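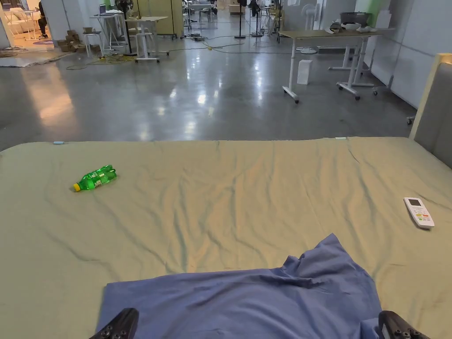

Hand-held gripper comparison, soft surface bay
Pre-session inspection checklist with comments

Site: Brokgate, ground floor
Inspected by: Peiyu Liang
Reviewed by: Danylo Fedoruk
Date: 9 Dec 2025
Units under test: Drandley two-finger (unit A), Venommont two-finger (unit B)
Controller: Ren, bench version

Result codes: P = pass, F = fail, C = pass with comment, N/A = not checked this session

1. Gripper, mechanical

1.1 Finger bolts present and torqued, unit A: P
1.2 Finger bolts present and torqued, unit B: C
Comment: one bolt on the left finger turned slightly under the driver. Retightened and marked with paint pen. Check again at the end of the session. If the paint line has moved, take the unit out of use and tell Danylo.
1.3 Finger faces clean, no burrs: P
Comment: a burr will pull threads on cloth and the result gets logged as a good grip. Run a cotton swab along both edges of each finger. If the swab snags, dress the edge with fine paper and repeat.
1.4 Full opening, both units: C
Comment: unit A opens to 86 mm, unit B to 100 mm. The difference is by design, but it has to be entered in the run sheet for every bottle grasp. Two of the June sheets have this field blank and can't be used for the comparison.
1.5 Fingers parallel when closed: P
1.6 Return spring, 700 open-close cycles on the bench without sticking: P for unit A, N/A for unit B
Comment: unit B cycle test was stopped to free the bench. No results from unit B are to be quoted for long sessions until this is done.

2. Gripper, handling

2.1 Handle secure, no play at the neck: P
2.2 Trigger guard fitted: P
2.3 Pinch point label readable: F, unit A
Comment: label worn through. Replacement printed, not yet applied. Operator briefed in person. Use allowed for this session only.
2.4 Operator's sleeves and lanyard clear of the linkage: P
2.5 Operator changes hands or rests after each block of trials: C
Comment: unit B is heavier at the front. Peiyu reports wrist fatigue sooner than with unit A. Keep the blocks the same length for both units and let the rest periods differ. Write down the rest periods.

3. Camera and controller

3.1 Lens clean, mount locked: P
3.2 Both fingers in view with the gripper open: P
Comment: the fingers should enter at the bottom left and bottom right, with the bed surface between them. If only one is in view, redo the mount before anything else.
3.3 Exposure on reflective surfaces: C
Comment: the polished concrete shows the ceiling lights as bright streaks, and the soda bottle carries highlights too. Exposure is locked on the sheet - do not meter on the floor. With automatic exposure the sheet went dark whenever the operator raised the gripper, and the cloth edge was lost in the folds.
3.4 Ren controller logging, clock matched to camera: P
3.5 Stop button within reach of the second person: P
3.6 Battery above minimum at start: P

4. Soft surface bay

4.1 Mattress stable against the headboard, does not slide under a pressed hand: P
4.2 Sheet fitted: C
Comment: the sheet is creased across most of its area. Left as is. Flat and creased sheets give different approach heights, so the state has to be the same for both units. Do not smooth it between unit A and unit B.
4.3 Objects as listed for layout 4:
Green soda bottle, on its side, cap on: P
White air-conditioner remote, near the headboard: P
Blue cloth, crumpled, near side: C
Comment: the cloth has a raised fold on its right side. Unit A and unit B must both be tried on the raised fold and on a flat part. A pinch on the peak tells us very little about the fingers. The flat part is the harder grasp and the one where finger thickness should show.
4.4 Bottle cap tight before each run: P
4.5 Nothing hard under the sheet in the grasp area, checked by hand: P

5. Floor and surroundings

5.1 Power strip and cables: F
Comment: black and yellow cables lie tangled on the open floor between the tall black fan and the black stand. Anyone stepping back from the bay toward the middle of the room can catch a foot. Reroute along the wall or cover before the next session. Until then the second person stands on the cable side and the operator stays at the bed.
5.2 Desks on casters locked: C
Comment: the brake check covers the adjustable desk beyond the mattress. Brakes hold, but one needs a firm push with the shoe before it catches.
5.3 Fans switched off during cloth trials: P
Comment: air movement lifts the edge of light cloth. Check the pedestal fan behind the desk as well as the tall one.
5.4 Small box on the floor by the desk legs: C
Comment: move it under the table or off the floor. Low risk, it is outside the operator's path.
5.5 People working elsewhere in the room told that trials are starting: P

6. Open actions

Cables, item 5.1 - Peiyu Liang, before next session
Pinch point label, item 2.3 - Peiyu Liang, before next session
Cycle test on unit B, item 1.6 - Danylo Fedoruk
Recheck of marked bolt, item 1.2 - operator, end of session

Reviewer's note, D. Fedoruk: session may proceed with layout 4 under the limits given in 2.3 and 5.1. Layouts with glass objects stay on hold until 1.6 is complete for both units.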